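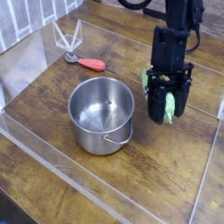
Planning and Buying for a Small Robot Cell
Notes for session 4
Svitlana Mykhailiuk

In the last session we looked at how to choose a task. Today we look at money. Many students think the budget of a robot cell is the price of the arm, and then a little more. In my experience the arm is the easiest line to fill in, as the supplier gives you one number. The other lines you must find yourself.

1. Start from the work, then the list

Write one sentence which says what the cell must do. For the course cell our sentence is: "One arm with a parallel-jaw gripper handles cloths and kitchen items on a table, inside a clear enclosure." Each noun in this sentence costs something. Underline the nouns and you have the first draft of your list.

Cloth is a good example. A cloth has no fixed shape, so the fingers must close fully and hold thin material. Ask the supplier for the smallest gap between the fingers when closed, and whether the finger tips can be changed. A metal pot asks for other things: the opening width, the weight, and what happens to the camera when polished metal reflects the lamp.

2. The lines people forget

Cables, and spare cables. A cable near the wrist bends at every movement. Plan one spare from the first day.
Finger tips. These are consumables, so put them under running costs.
Enclosure panels. Acrylic scratches when it is cleaned with the wrong cloth. Ask for the price of one replacement panel, also when you buy the full set.
Objects for testing. They are cheap, but somebody has to buy them and keep the receipts.
Hand tools.
Delivery and insurance.
Training hours for the staff.

3. Worked case: Lindimstead

The workshop at Lindimstead wanted one cell for handling tests. Lowri Parri made the plan and she allowed me to use it. She asked for offers from two suppliers, Erkix and Stullau. Erkix was cheaper for the arm, but the gripper was offered separately and delivery was 18 weeks. Stullau included the gripper and a day of training.

For the smaller items (panels, brackets, cables, finger tips, tools) the sum was £2,581. The first draft of the plan had no line for any of them. Tomos James found this when he checked the draft on a Monday morning, before the order was signed.

The plan also counted 70 hours of staff time for setting up. Please do not leave this line at zero, even when your department does not pay it from the same account.

4. Buy now or buy later

Put every item in one of two groups. In the first group are the things without which the arm cannot safely move. In the second are the things which make the work faster or nicer. Lowri put a second camera in the second group, and Myfanwy Howells did not agree with her. We will discuss both opinions in the seminar.

For next time

Read the Wynne price list in the course folder. Prepare a list for your own cell on one page, with a separate column for running costs. Bring it on paper. Questions about the price list go to Beca Craddock.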